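Paterson Packing Challenge
From the Nosia Student Robotics Wiki, the club encyclopedia anybody in the club can edit

The Paterson Packing Challenge (everyone just calls it "the Paterson") is a student robotics project and yearly contest run out of the Nosia club at Dranermont. I've been in the club for two seasons and I ended up writing this page, so please forgive the "I" all over the place. The old page was one paragraph and a broken link, and I figured a chatty article beats no article.
The short version: teams collect examples of people packing snacks with hand-held grippers, then train a robot arm to do the same job.
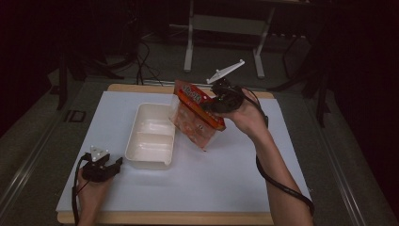
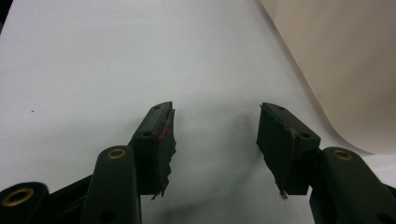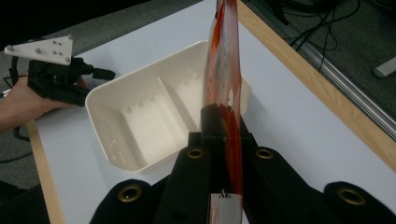
Name and origin
The challenge is named after Paterson, the building where the club first met (we've since moved down the hill, but the name stuck). It started as a bit of a side project for students who liked the coding part of robotics and didn't have the budget to wreck an arm while learning. Hand-held grippers got around that nicely. You hold the tool, you do the job with your own two arms, and the recordings become your training data. I remember walking in during my first September thinking I'd be soldering all year, and instead I spent the whole afternoon picking up chips. Loved it!

How the contest works
Each team gets a tray with two compartments, a set of packaged snacks and a written task. The tasks are simple on paper. "Put the bag in the near compartment" is a real one from last season, and so is "move the bag to the other side without touching the divider", which made a lot of us say things we can't put on a wiki.
There are 3 stages:
Collection. Team members take turns with the grippers and record as many good runs as they can. The cap is 265 runs per team, and you can throw out the bad ones before you hand them in, as long as you do it before the evening deadline.
Training. Teams train their own model on the club computers. This is the quiet part of the season, with plenty of staring at graphs and plenty of toast.
Trials. The trained model runs on the club arm with a tray set at an angle the team hasn't been told. Most of the nerves live here.

Scoring
The top score is 975. I have no idea why it isn't a round number, and the people who set it have all graduated. Most of the points come from getting the item into the correct compartment, with smaller chunks for a gentle release and for keeping the tray where it was. You lose points for crushing, and the judges do open the bags and look at the chips.
Teams from Virnorstead have traditionally done well on the gentle release part. My own team has traditionally done well on the part where you hand your form in on time.

Why bags are so tricky
New members always ask if they can start with something harder than a snack bag, and I always tell them to try the bag first. A box stays the same shape when you grab it. A bag folds, slides and swings, and the bottom corner goes wherever it feels like going. If you grip near the top you get lots of dangle, and if you grip in the middle the bag tends to bend over your fingertips and hide the tray from the gripper camera. There's a long argument on the talk page about which is better. I'm a top-grip person myself, though I've softened a bit after last March.
Shiny film is the other headache. The way it catches the light changes with every small turn of the wrist, so a model that learned from one very neat person can get lost when the bag hangs a little differently. Mix your people up! Tall, short, left-handed, impatient, all of it helps.

Tips for collectors
Some of these are mine and some were handed down.
Keep the second gripper parked near the tray even on one-handed tasks, and keep it still. Waving it about shows up in the data.
Look over your finger pads before a session. Frayed padding still holds a bag, but the grip feels different from one side to the other, and you'll want to write that down in your log with the date.
Run your cable along the outside of your forearm and leave yourself some slack at the elbow.
Change the tray angle often. Square to the table is comfy, and the trials will not be square to the table.
Let go slowly. Slower than that.
Clear the tabletop between runs, and put the spare snacks somewhere your teammates can't reach them.

Eligibility and joining
Any student in grade 10 or up can join a team, and first-years at the college can come along as mentors. You don't need to know how to code before you start. About half of what I know I picked up from sitting beside somebody more patient than me. Sign-up sheets go on the board outside the workshop in September, and late teams can usually squeeze in if they ask nicely and bring their own laptop.

See also
Dranermont Arm (club robot)
Gripper pad repair
Virnorstead Open
Talk page: top grip or middle grip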